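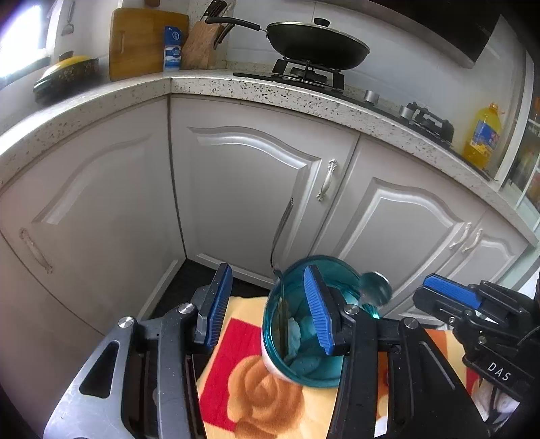 Left pads at the teal cup, spoon at the cup's rim

Ticket: Flovlow hand-held gripper kit, trial unit
Opened by: Tsion Tsegaye
Status: waiting on customer

Problem: jaw width reading drops to zero for 190 ms when the pads close on glass. Cloth and flatware log fine. Firmware 42, both grippers.

Tried so far:
1. Recalibrated open and closed stops. No change.
2. Swapped USB cables — same dropout on the left unit only.
3. Repeated with a round turquoise bowl between the pads, fork and spoon in it.
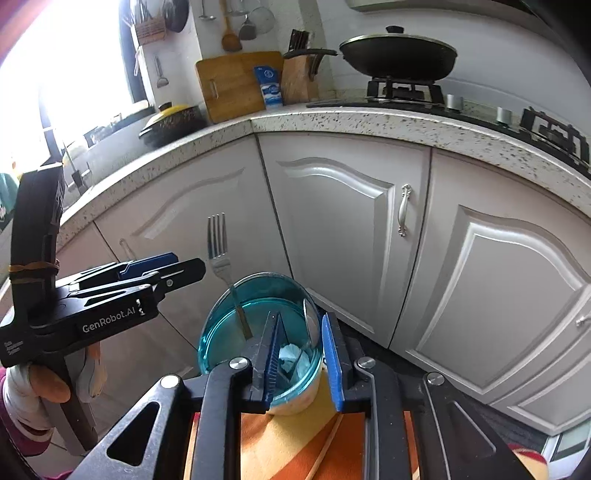 Reply from Renji Minami, Drilus support
Set the width filter to 35, restart the logger and send the first 500 lines.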